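The table that will outlive you, and other things the showroom says

August 16, 2024

The label hanging off the dining table says "crafted to be handed down". It is printed on thick cream card and tied on with string, and it has the slightly smug look of something that has been through several meetings. The table costs £1,238. The guarantee, which I had to ask for and which came on much thinner paper, runs for 4 years.

I have been shopping for a table since May, and in that time I have been promised heirlooms by almost everyone. Furniture shops used to sell you a table. Now they sell you your own grandchildren, gathered round it, admiring your taste. Heirloom, legacy, forever piece: the words turn up on oak, on pine, on things with a paper surface printed to look like oak, and in one case on a footstool.

It would be easy to laugh this off as shop talk, and mostly I do. But people are paying for it. The forever table costs a good deal more than the ordinary one next to it, and the case for spending the extra rests almost entirely on a claim that can't be checked until you are dead.

So what do you get for the money? At Stendedholm, which has a large showroom off the ring road and a café that does a decent cheese scone, the answer depends on who you ask. One assistant told me their best range was solid wood all the way through. Another said the top was solid and the legs were "engineered". The website said "real wood", and real wood covers a lot of ground. A thin skin of ash glued to a board is real wood. So, I suppose, is the board, if you go back far enough.

I don't think either assistant was trying to mislead me. They had been given a brochure, and the brochure was vague in the places where it might have been useful. It had plenty to say about Sunday lunch. It had a whole page on a forest in mist. On how thick the top was, it was silent.

Devau, which sells only online, is a bit better. It gives the thickness, lists what each part is made from and admits that its cheapest tables have a veneer. Then it spoils things with a "lifetime promise" that covers faults in the making but leaves out stains, scratches, dents, heat marks, fading, warping near a radiator and "natural movement". Take those away and it is hard to think what is left to go wrong with a table. I suppose a leg could fall off. They would be very good about the leg.

There is a reasonable argument on the other side, and I have had it put to me firmly by people who like furniture more than I do. Solid wood can be mended. You can sand out a ring, fill a gouge, glue a joint and carry on. A cheap table with a printed surface can't be rescued once the print is through, and it goes to the tip. If you buy one decent table and keep it, they say, you spend less over the years and throw less away.

All true, as far as it goes. The trouble is the word "keep". Tables mostly don't get thrown out worn through. They go because somebody moved to a flat with a smaller kitchen, or split up, or wanted a round one. Have a look in any charity warehouse. The one nearest me had a row of large, dark, solid, beautifully jointed dining tables along the back wall, and you could have had any of them for £20. They were heirlooms, every one. They had been handed down, and the people they were handed down to had rung for a van.

I find that hard to square with the cream card and the string. If the old ones, made by people who cut proper joints, can't be given away, why should the new ones be different? The answer from the trade is that tastes have changed and brown furniture is heavy and gloomy. Pale wood is what people want. It is calm and clean and it goes with everything.

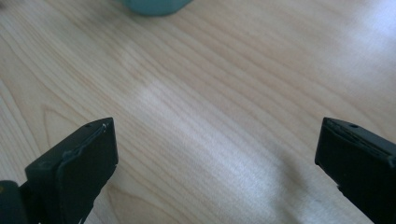 Pale wood is indeed everywhere, and it may well look nice for years. But I remember when orange pine went with everything too. Every fashion in furniture is sold as the end of fashion – the plain, honest thing we should have had all along – and every one of them ends up in the back row of the warehouse with a sticker on it.

The claims about being green need the same cold eye. Cheng, another online seller, says each table it makes will last 100 years and works out the carbon on that basis, spread thinly across a century of breakfasts. It is a lovely sum. It relies on nobody's heirs wanting a round one. I wrote to ask how the lifespan had been tested and got a friendly reply about "the enduring nature of hardwood", which I took to mean that it hadn't.

Farell, a small workshop that makes to order, was the only place that didn't use the word heirloom at all. I asked how long one of their tables would last and was told it depended on what I did to it. Did I have children? Did I use mats? Was the room damp? They said the oil finish would need doing again every so often, that it was a dull job and that most customers stopped bothering. They also said their tables weren't cheap and that a second-hand one might suit me just as well. I came away wanting to buy something, so perhaps that was the cleverest sales talk of the lot.

If you are looking, a few dull questions seem to get further than the label does. Ask what the top is made of and how thick it is, and get it in writing. Ask whether the surface can be sanded, and how many times. Find out if the legs come off, as you will one day have to get it round a corner. Read the guarantee before you read the brochure, starting with what it leaves out. And crawl underneath if they'll let you – the underside of a table is where the maker stopped trying to impress you, and a shop that minds you looking is telling you something.

I went back to the charity warehouse in the end. The table I bought is dark and far too heavy, with a burn at one end in the shape of an iron. It took two of us and a borrowed van to get it home, and it doesn't go with anything. I haven't told the children it will be theirs.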